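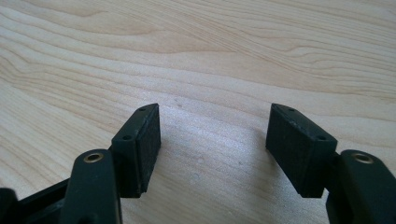 Svenja Reuter

April 22, 2023

Wear test on the Tremex hardwax oil, continued. Marwan wants to switch all the café tops over to it by November and I'm still not sold. The tin says full cure in 33 hours. I don't believe that for a second, and neither did the test boards, which took a thumbnail mark well after that.

Boards A and B are the same ash, same plank, sanded to the same grit. A got two coats of Tremex, B got our usual Steinbach varnish. Coffee, red wine and lemon juice left on overnight under upturned glasses. Wiped with plain water this morning.

Coffee: nothing on either.
Wine: faint ring on A, nothing on B.
Lemon: dull patch on A. Delia says she can't see it. Look at it sideways under the window, it's there.

The rep's argument is that you can spot-repair oil and you can't spot-repair varnish. Fine, but who does the repairing? A café that can't be bothered to use coasters isn't going to get out a pad and a tin. Rüdiger tried a repair on the lemon patch and it did blend in, I'll give him that — though he rubbed an area far bigger than the stain, so I'd like to see it done by somebody in a hurry.

Smell is better than the varnish. Price is worse.

The "more than 100 wipe cycles" claim on the data sheet doesn't say what cloth, what cleaner or how hard. Njoroge is writing to ask. Until there's an answer I'm ignoring it.

To do: repeat lemon on a fresh board with a longer cure. Label the backs this time, in pencil.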